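Rudine ouvre les inscriptions à son concours d'assistants de gestion

Bonjour à toutes et à tous ! Je suis ravie de vous l'annoncer : notre concours revient en août, avec 123 postes à pourvoir dans les agences Rudine, Plirkov et Fikby. L'an dernier, 3 697 dossiers nous sont parvenus (mes collègues de l'accueil s'en souviennent encore...).

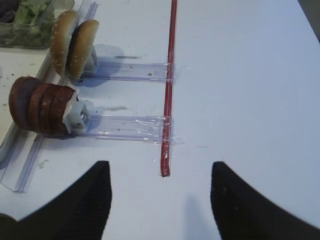

Une table blanche et une fine tige rouge.

Côté épreuves, on garde l'écrit en ligne le matin, à partir de 9 heures : calcul, français, culture bancaire. L'oral, lui, change pas mal, et j'en suis très contente ! Vingt minutes, un cas pratique,

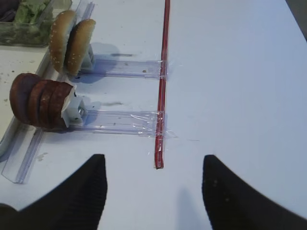

puis un échange libre avec le jury, sans fiche ni calculatrice. Les annales sont en ligne sur la plateforme Kiều, 2 000 questions corrigées, en accès gratuit pour les inscrits.

On me demande souvent si un diplôme de finance est exigé. Non, le bac suffit !
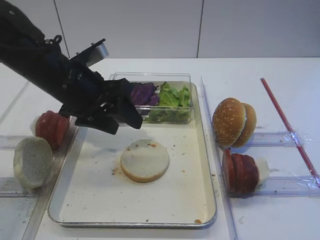
Selon Liên Diệp, les annales de calcul valent tous les manuels, à condition de se chronométrer dès la première semaine ; elle regrette seulement que l'oral ne se passe pas dans toutes les villes.

C'est noté, on y travaille pour la prochaine session.

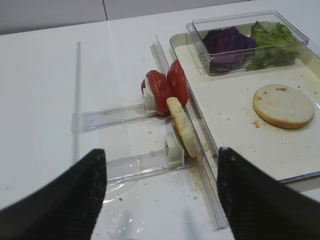 Maëlle Corvasier

Pour l'inscription, prévoyez une pièce d'identité et votre relevé de notes. La plateforme ferme à 18 heures le dernier jour, et je ne pourrai rouvrir aucun dossier après. Contact presse : service concours de Rudine.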